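Lūse Half and 16 km — Runner FAQ

Updated May 8, 2020. Short answers, we're getting alot of the same emails. Read this first please.

Is the race still on in June?
No. Not in person. It's virtual this year — run your distance anywhere, any day in June, send us your time. Parks permit was pulled, nothing we could do.

I already paid. What happens to my money?
Three choices. Switch to virtual (no charge), roll over to next year, or refund minus the card fee. Log in to your Irkatier account and pick one. If you don't pick, you get rolled over.

How many people are signed up?
2490 across both distances. 328 had gone virtual last time we looked.

Do I have to run it in one go?
Half, yes. One run, clock keeps going at the lights. The 16 km can be split over two days if you need to, just tick the box.

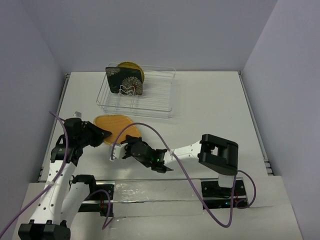 Treadmill OK?
Yes. Photo of the display at the end. Make sure we can read the distance.

What about hills? My neighbourhood is flat.
Lucky you. No elevation rule. Results will be listed by time but there's no overall winners and no age group prizes, so it doesn't matter much.

How do I send my time in?
Results form in your account. Watch file or screenshot. Please don't email them to Wilfredo, his inbox is full.

Do I still get a shirt and medal?
Medal yes, everyone who finishes. Shirts only if you ordered one before we closed the shop. Sizes are final, the printer at Grurnitz already has the list. Mailing starts once results are in.

Can I give my spot to a friend?
Yes, virtual or rollover. Transfer button is under My Entry. They'll need there own account.

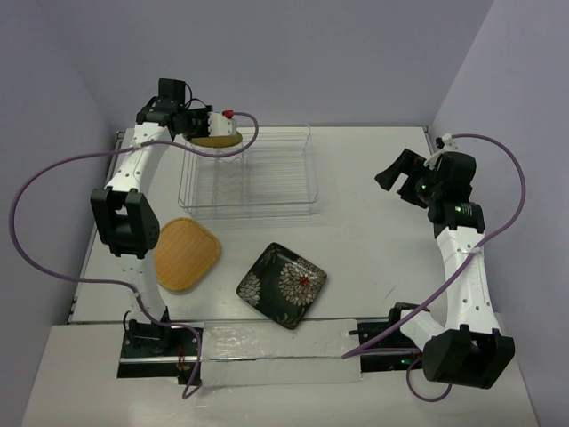
Dark square plate with a floral pattern, wooden board and wire dish rack.

Can we run as a group?
Follow whatever your local health rules say that day. We won't be organizing any group runs.

What about the kids' dash?
Cancelled, full refund, automatic. Up to two weeks to show on your card.

I was signed up to volunteer.
Thank you! Rajitha Cassim has the list and will write to everyone about next year. Nothing to do for now.

Is the Undent Trail open for training?
Lower section open, upper section closed past the footbridge. Parking lot is closed too — walk or bike in.

Will my 400 m corral seeding carry over?
If you roll over, yes. If you go virtual you'll need to send a new qualifying time next year.

Still stuck?
Use the contact form and put your bib number in the subject line. Replies are slow right now, a few days at least.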